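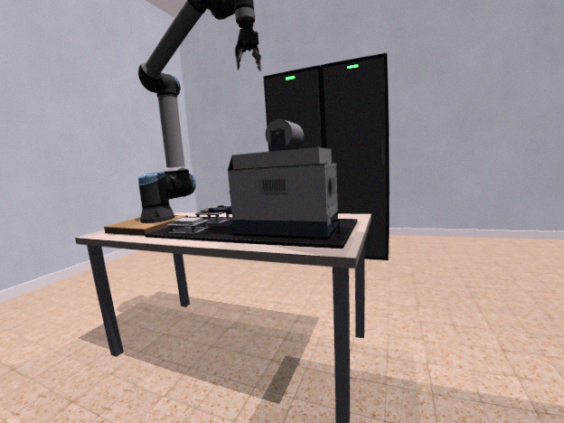

Sim view, arm parked, gripper open over the mat. Cabinets behind.

November, 7.40 am

Back on the Curneo layout. Rosalía wants the plate handling sim settled before anyone at Kimside gets a new roster, fair enough. Last time the roster came first and evening shift found out from a printout.

Current state by hand: 330 plates a day, lids off, lids on, walk, load, walk. Target from Woldemariam is 498. Told them again that number assumes no re-runs. No answer yet.

Talked to Gonzalo at the bench for an hour. His points, before I forget:
- wrists. He's all for losing the lid work, so is everyone on evenings
- doesn't want to end up as the person who clears faults all night
- who signs for a plate nobody touched?? Good question, no idea. Ask Rosalía
- labels. People catch a bad label by eye when they pick the plate up. Arm won't, unless we add a check
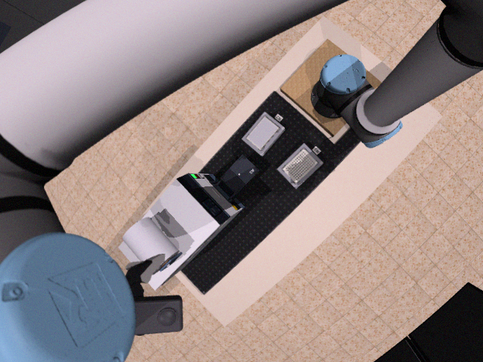 The label thing bothers me most. It isn't in anyone's job description so it never made it into the spec. Gonzalo reckons he pulls a couple every shift and just fixes them at the counter, no record kept. Asked him to tally for 14 days so we have somthing to show.

Also reach. Lid to plate to instrument needs checking again with both arms moving, keep speeds low for now. Dumau quote for guarding still missing, chase.

Training: 2 people per shift, not one. One means they never get a proper lunch. Rosalía agreed verbally, get it in writting.

To do
- rerun overnight with label check in
- job titles, pay grade?? HR not me but somebody has to ask
- let Gonzalo's crew watch the sim before it's locked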